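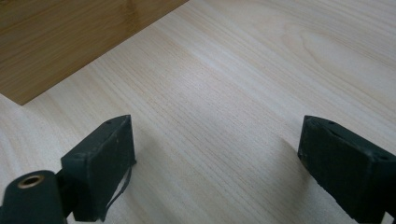

Podcast App Beta Testers Wanted (Android and Windows)

Ternholm is looking for people to test the next version of Virisico, our podcast and audiobook player. The current version syncs your subscriptions between phone and computer. The new one also syncs files you add yourself, such as lectures, old radio recordings and audiobooks you bought on disc and copied over. That part of the app has been rewritten and we want it used on ordinary home equipment before it goes to the public.

Posted 29 Nov 2018. Applications stay open until all places are filled.

What you will do

Testers install the beta on one Android phone and one Windows computer and use it as their regular player for four weeks. You do not have to listen for any set number of hours. Once a week we send a short form that asks which features you used, what failed, and how long the first sync took. We also ask you to try a few specific things:

Add a folder of your own audio files on the computer and play them on the phone.
Start an episode on one device and pick it up on the other.
Turn off Wi-Fi partway through an upload, then turn it back on.
Move or rename a folder that has already been uploaded.
Export your subscription list and import it again.

If something goes wrong, use the Report button in the Help menu. It attaches the app log. Please add a sentence or two in your own words, including what you were doing just before. Screenshots help but are not required.

Who can apply

You must be 18 or older and live in the United States or Canada. Your phone needs Android 6.0 or later and at least 4 GB of free space. Your computer needs Windows 7, 8.1 or 10. We have no Mac or iPhone build in this round. If you would like to be told when there is one, write to us anyway and say so in the subject line.

We have 55 places. Some of them are held for people with slow or metered home connections, so please do not rule yourself out if your internet is poor. We are also short of testers who use a screen reader. The library page has new labels and keyboard shortcuts that have only been checked in the office so far.

You do not need any technical background. People who already use Virisico and people who have never seen it are both welcome. Employees of Ternholm and their immediate families cannot take part.

What you get

Each tester who sends in all the weekly forms gets a gift card for $55 and one year of the paid plan. Testers who drop out partway keep the paid plan until the end of the test. The test is not a job and does not lead to one.

Your files and your data

Files you upload during the test are kept on a separate test server and are deleted 19 days after the test closes. Keep your own copies of everything. This is beta software and you should expect that an upload may be lost or duplicated. The app log records file names, file sizes, error codes and connection times. It does not record audio. If you do not want us to see a file name, rename the file before you add it.

Testers sign a short agreement before they receive the download link. It asks you not to post screenshots or share the installer while the test is running. Once the new version is out you may say whatever you like about it.

How to apply

Send an email to the testing desk through the Contact page with "Beta tester" as the subject. Include:

Your first and last name
State or province
Phone model and Android version
Windows version
What you use now to listen to podcasts or audiobooks
The rough size of your own audio collection, if you have one
Any accessibility software you use

Please do not attach files. Wiroj Ruangrit reads the applications and will reply to everyone, including those we cannot place this time. Accepted testers receive the agreement first and the download link after it is signed.

The test begins in March. If you change phones between now and then, send us the new model and we will update your entry.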